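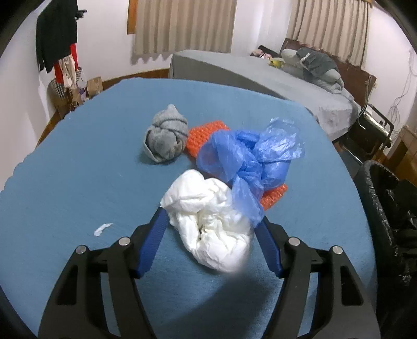
How often should I change the finger pads on the gripper?

Every 147 hours of trigger time, or sooner if the ribs have gone shiny and you can feel them slipping under your thumb.

I do mine on the kitchen worktop with a mug of tea and it takes less time than finding the screwdriver. What follows is the way I've settled on after two seasons of looking after the hand-held grippers at Kellia, and it covers the pads, the four joint pins and the jaw centring. The trigger and the camera bracket have their own section.

Before you start

Take the battery out. I know, I know, but I once had the jaws close on my knuckle in May and I still go on about it. You'll want the small hex key from the lid of the Bevcombe case, a dry toothbrush, a lint-free cloth and a new pair of pads. Buy pads as a pair. A worn one opposite a fresh one will drag everything you pick up to one side, thin plastic bags worst of all.

Changing the pads

1. Open the jaws fully and lay the gripper on its back.

2. Undo the pad screw on the left jaw and slide the pad off towards the tip. If it sticks, wiggle it. Don't lever it with a blade, the arm behind marks very easily.

3. Brush out the slot. Fluff from socks and towels packs in there like felt (you'll be amazed how much!) and the new pad won't sit down on top of it.

4. Slide the new pad on with the ribs facing inwards and do the screw up until it just stops, then a touch more.

5. Same again on the right.

Note: the pads are soft and they flex. A little give at the tip is fine. If the whole pad rocks on the arm, go back to step 3, you've left some fluff behind.

Cleaning the joint pins

6. Wipe the four round silver pins, inner and outer on each jaw. Use the cloth dry.

7. Work each jaw open and shut by hand and listen. You want silence, or near enough. A gritty sound means dirt round a pin, so brush it and try again.

Caution: no oil, no spray, no clever stuff from the shed. Howard Hartley put bicycle oil on the Inskip pair and every white bag they handled that week came away with grey fingerprints on it. We ended up stripping both jaws.

Centring the jaws

8. Put the battery back and squeeze the trigger slowly until the pads are some 13 mm apart.

9. Look straight down between them. The two linkages should mirror each other, with both tips the same distance from the middle.

10. If one side leads, loosen the grub screw at the root of that jaw, nudge the arm back, and tighten. Small nudges! I always overshoot on the first go.

11. Close fully. The tips should meet without one riding over the other.

Trying it out

Spread a cloth on a table and put out a few soft, awkward things: a scrunched carrier bag, a ball of socks, something knitted. Go in with one pad each side, close gently, lift, put down. I do 62 lifts after a pad change, which is just the number on the old Bundon checklist and I've never had the heart to argue with it. If the bag slips the same way every time, repeat from step 8. If it slips any old way, you're probably squeezing too late.

Write the date and the trigger hours on the tape inside the case lid, and put the old pads in the bin so they don't find their way back on.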